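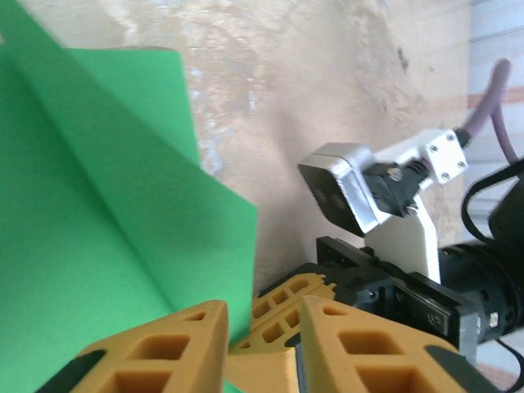 Fig. 4.1. Folded green paper, with a diagonal crease.

Chapter 4
Recording at Home: Rooms, Noise and the First Take

Before you start
Read this with headphones nearby. You'll need one microphone, any kind, and the two practice songs from Chapter 3. If you skipped Chapter 3, go back. Gain staging comes up again on page 124 and we won't repeat it there.

A home recording is mostly a recording of a room. People spend money on the microphone, then put it in a square bedroom with bare walls and wonder why the voice sounds like it's in a bucket. So, room first. Gear later, in Chapter 5.

4.1 What the room does
Sing one loud note and stop. What's left hanging is the room. Short and bright usually means hard parallel walls. Boomy, with some notes much louder than others, means low end piling up in the corners. Most bedrooms do both.

Clap test: stand in the middle, clap once, listen. Then move toward a corner and clap again. Write down what you hear in plain words. "Zingy" is fine. "Papery" is fine. You are building a vocabulary and it only has to make sense to you and whoever you record with.

Low notes are harder. Play a slow bass line from 49 Hz up to 300 Hz, same volume all the way, and walk about. Some notes will vanish in one spot and roar in another. Mark the spots with tape. Don't put the mic on the roaring ones.

4.2 Cheap fixes
Closet full of coats – good for speech, often too dull for singing. Try it with the door open.
Thick blanket behind the singer, not behind the mic. Most microphones you'll use pick up from the front, so what's behind the singer is what gets in.
Rug on a hard floor. Bookshelf on one side wall, unevenly filled.
Foam squares: they take off the top end and leave the boom alone. Use a few, don't cover the room.

None of this keeps the neighbors out. Absorbing sound inside a room and stopping sound going through a wall are seperate problems, and the second one is expensive. See the box on page 49 if you share walls.

4.3 Noise you've stopped hearing
Fridge. Laptop fan. Street. The light that buzzes. Record 2 minutes of nothing at the level you'd use for a quiet verse, then turn it up and listen right through. You will find something. Turn it off if you can, move away from it if you can't.

The Pruscombe sessions, which we come back to all through Part Two, were tracked in a kitchen. The fridge got unplugged before every take and plugged back in after. On one song it was forgotten, and the hum sits a little flat of the key for the whole last chorus. The band kept it. You can hear it on the Wesix reissue, less so on the original cassette.

4.4 The first take
Set the level on the loudest line of the song, not the first line. Leave room above it. Then record everything, including the run-through when the singer thinks you're still checking cables. Warm-up takes are loose and sometimes thats the one.

Don't listen back after every pass. Do three or four, take a break, then listen. Label them straight away – song, take number, one word about it.

Key terms
reflection, room mode, absorption, isolation, noise floor, headroom

Exercises
1. Do the clap test in two rooms and a stairwell. Compare your notes.
2. Record the same verse in a closet, a bathroom and the biggest room you can get. Keep the mic distance the same each time.
3. Listen to "Pirkilholm" from the Weerasinghe listening list. What kind of room do you think the piano is in, and is the voice in the same one? Bring your notes on Thursday.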